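Secção 4 – Antes de encomendar: orçamento e preparação da loja

Esta secção destina-se a quem decide a compra. Quem já tem o equipamento na loja pode passar à secção 5. A Larow vende o robô de dois braços Altmont com uma folha de retorno muito otimista; convém refazê-la com números próprios antes de assinar.

4.1 Definir a tarefa

1. Escreva numa frase o que o robô vai fazer. «Apoio à loja» não serve. «Pegar no cesto pelas asas e levá-lo até à prateleira das bebidas» serve.
2. Meça o corredor mais estreito do percurso. Desconte expositores, cartazes e tudo o que costuma ficar no chão à sexta-feira.
3. Liste os tipos de recipiente em uso. Um cesto com asas de arame pede uma pega diferente da de uma caixa rígida, e o catálogo trata os dois como se fossem iguais.

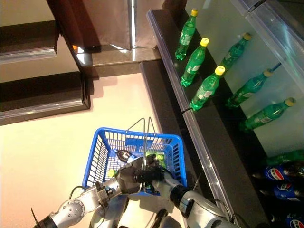
4. Peça uma demonstração com os seus produtos e os seus cestos. Recuse vídeos montados. Se o fornecedor insistir em levar material próprio, registe isso na proposta.
5. Durante a demonstração, cronometre a tarefa completa, incluindo as tentativas falhadas. O tempo que vem no folheto é o da melhor tentativa.

NOTA: Manikandan Warrier, responsável pelos ensaios na loja da Graren, pediu 34 repetições seguidas antes de aceitar discutir preços. É um bom ponto de partida.

4.2 Calcular o custo real

6. Some ao preço de compra a instalação, a formação, as peças de desgaste e a assistência. As mãos de vários dedos são cotadas à parte – confirme se a proposta inclui um par de reserva.
7. Reserve 16 horas de trabalho do pessoal da loja para a preparação inicial. A proposta da Larow indica zero, valor que não conseguimos explicar.
8. Conte com mais de 240 horas de ensaio antes de atribuir qualquer poupança ao equipamento.
9. Compare com a alternativa barata: mudar a prateleira de sítio, comprar um carrinho, ou deixar tudo como está. 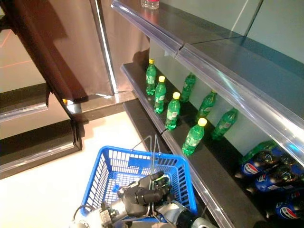
Figura 4-2. Mão do robô por cima do cesto, junto à prateleira das bebidas.

4.3 Preparar o espaço

10. Reveja as prateleiras do percurso. As réguas transparentes de preços refletem a luz e devem entrar no ensaio tal como estão na loja.
11. Inclua garrafas de pé e garrafas deitadas. Um resultado obtido só com garrafas de pé não vale para as outras.
12. Repita o ensaio com a iluminação da noite.

CUIDADO: Não assine a aceitação com base num ensaio feito no armazém do fornecedor. O modelo de contrato Bañez permite fazê-lo na cláusula 346; peça que seja retirada.

CUIDADO: Mantenha clientes fora do corredor durante os ensaios, mesmo que o vendedor diga que não é preciso.

Guarde as folhas de tempos junto com a proposta. Serão pedidas na secção 5, no preenchimento da ficha de aceitação.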